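To: cumaddale-manip list
From: Manaia Ruawai
Subject: Re: relabeling the cube runs, does it really help?

Replying to the list since two other people wrote to me with more or less the same thing.

On the July thread, Dillow wrote:

> I read the draft and I follow the idea, but I'm not sold on the gain. You take
> the play data, pick a later camera image from the same run, and call that the
> goal. Fine. But most of those goals will be a fraction of a second ahead of
> the start and almost nothing will have moved. Doesn't the policy just learn to
> sit still? Also, how did you split train and test? If pieces of one run end up
> on both sides I would not trust the numbers. Goodwin tried something close
> to this on drawers and got very little from it.
>
> Dillow

The sitting still problem is real and we hit it. In the first version we drew the goal uniformly from the rest of the run. Play data has a lot of dead time in it, where the operator is thinking or backing off for another approach, so many of the pairs had the same cube positions at both ends. The trained policy would hover, drift a little and stop.

What fixed most of it was a filter on the pairs. We run a simple color segmentation on the start and the goal, take the center of each cube, and throw the pair out if neither center has moved by more than 14 pixels. It is crude. It also throws out pairs where a cube turned in place, so the policy is bad at turning things, and the draft should say that more clearly than it does now.

The play set is 2,300 runs with two cubes, one blue and one pink. Nothing in it is labeled by hand. The task at test time is also given as a goal image, and the policy has to bring the cubes to match it.
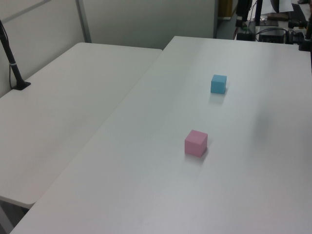 Why use two cubes when one would be easier to score?

With one cube the policy can ignore most of the goal image and still do well, because there is only one thing it could be asked to move. Two cubes of close to the same size force it to read color and position together. Most of our failures come from exactly that: it moves the right distance in the right direction with the wrong cube.

Back to the split. It is by run, and that was true from the start, but the draft says "held-out pairs" in one place, which reads as if we split after pairing. I'll change it to "held-out runs". The closed-loop tests on the arm don't use recorded starts at all. Amer sets the cubes by hand from a printed list of positions, then the goal image is loaded.

On the size of the gain, I would put it this way. Relabeling with the filter beats plain cloning on the same data by a clear margin when only one cube has to move. When both have to move, the margin is small and I would not defend it without more trials. Plain relabeling without the filter was worse than cloning in both cases. I suspect that explains the drawer result, as a drawer sits closed for most of a run, but I haven't seen that data and Goodwin may know better.

We also tried cutting the play set down to 1,000 runs. The single-cube result held up well. The two-cube result fell off, mostly through wrong-cube errors again – so more data may help there, or a better image encoder may, and I can't tell you which yet.

One thing I did not put in the draft: the segmentation gets confused by shadows at the far end of the table. It sometimes takes in the dark area next to a cube and shifts the center, and a pair with no real motion gets past the filter. I looked through a batch of these by eye and they were a small share of the total. A threshold on saturation got rid of most of them. I have not retrained with that change, so every number in the draft comes from the older filter.

If anyone wants to repeat this, the pair list and the filter script are in the shared folder under relabel. The script expects runs stored one per directory and will fail without much of a message if they aren't. Amer has a patch for that which I still need to merge.

Goodwin, if you still have the drawer runs, could you send me a few? I'd like to put them through the filter and see how many pairs are left.

Manaia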